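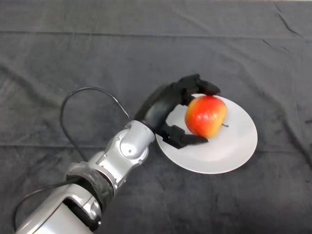 Drying cabinet, Lundar — airflow after the baffle change
25 July 2025

Carries on from sheet 701. Old baffle out, new one in, held with the original four screws. The lower left thread is worn and takes a longer screw than the others. Do not swap them round.

Fan set to 3,000 rpm at the controller. The display wandered for the first few minutes and then held. Bearing noise no different from the last run. Inlet filter brushed out before starting, outlet flap fully open.

Smoke test, door glass in, heater off
Smoke let in at the inlet. With the old baffle it went straight up the back wall and left the front corners dead. Now it spreads under the bottom tray and comes up on both sides, still weaker on the hinge side. There is a slow roll behind the door at the height of the top tray. It may be leakage past the seal, which has taken a set along the top edge. Tape over the gap made the roll smaller and did not get rid of it.

Empty run
All 8 trays in, nothing on them. Setpoint 33 °C, chosen low so that the heater cycles and any lag in the control shows up. Probes from the Tiongson logger on the top, middle and bottom trays, centre of each, plus one taped to the return duct.

Top tray reaches setpoint first and overshoots slightly. Middle follows and sits flat. Bottom is last and dips every time the heater drops out. The dip is shallower than before the change. Return duct tracks the middle tray closely enough that I would be content to control from it and give up the probe through the door, which is always getting pinched.

Logger clock was still on winter time. Corrected after the run, so the file stamps for this entry are an hour behind the written times. Leave the file as it is.

Weighing
Balance is the Sondau. Zero drifts when the cabinet exhaust blows across the bench, so the draught shield stays on and the trays are weighed with the fan stopped. Check mass before and after each set. Readings taken with the shield open are struck out on the sheet and should stay struck out.

Tray mesh picks up moisture of its own from the room. Weigh each tray bare on the day. The figures pencilled on the frames date from November and are no use. 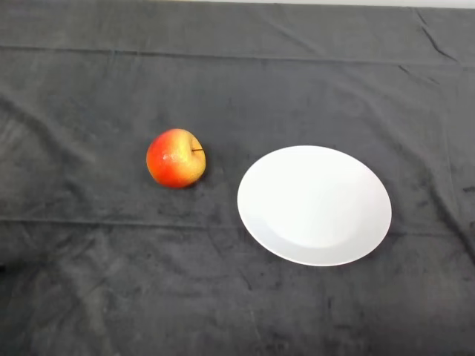 Load run comes next, and the sampling needs settling before anything is cut. Last time the slices were taken as they came off the knife and spread over the trays in that order, so a whole fruit ended up on one tray and the spread between trays was partly spread between fruit. This time each fruit is divided across top, middle and bottom. Skin stays on. With a two-coloured apple, deep red-orange on one side and pale yellow-green on the other, the slices can be sorted by side from the skin alone, and every tray gets both. I do not expect the red side to dry at a different rate, but it costs nothing to keep the split on the sheet and I would like to be able to rule it out. Cores and the two end slices are discarded. Slice thickness by caliper at the middle of the cut face, never at the rim, where the skin curls and reads high.

Dip or no dip: no dip for this run. Water carried over on the surface upset the first weighing last time and took most of an hour to sort out.

Humidity
The Flikano sensor in the exhaust reads higher than the wet and dry bulb pair by a steady amount across the empty run. A steady offset can be taken off afterwards. What I do not trust is its recovery from near saturation, where it was sluggish in the spring and hung at the top of its range. Run both for the first load and compare the falling part of the curve. Wick on the wet bulb is stiff, replace it, distilled water only.

To do
Door seal, top edge — measure the section and order.
Drill out and sleeve the lower left baffle thread.
New wick.
Repeat the smoke test with loaded trays, middle and bottom only.
Copy the probe positions on to the inside of the cabinet door in paint pen, the pencil marks have gone.

Heater left off at the isolator, outlet flap open, balance covered.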